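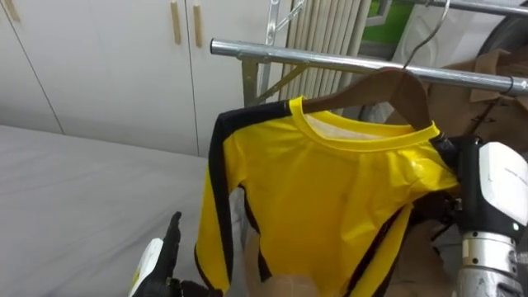 About Plundik

Plundik is an amateur baseball club for adults. We play in the Gostley weekend league from May to September and train indoors over the winter.

The club started when two company softball teams, Kedov and Cao, were both short of players and agreed to put in one baseball side between them. Neither company is involved any more, but the Kedov field is still our home ground and the old Cao scoreboard is still in use.

We now run two teams. The first team plays nine-inning games on Sundays. The second team plays seven innings on Saturday mornings and is the place to start if you have not played since high school. Players move between the two during the season.

Practice is on Tuesday and Thursday evenings at 6. Bring a glove and cleats. Bats, helmets and catcher's gear belong to the club and can be borrowed, but not taken home without asking.

Dues are paid once a year and cover umpires, baseballs and field rental. Uniforms are extra - pants and cap are bought, the jersey is on loan and comes back at the end of the season.

New players can come to 2 practices before deciding. You must be 18 or over. Parking at the field is off the back road, next to the third base side.

Page last updated Wednesday, July 9, 2014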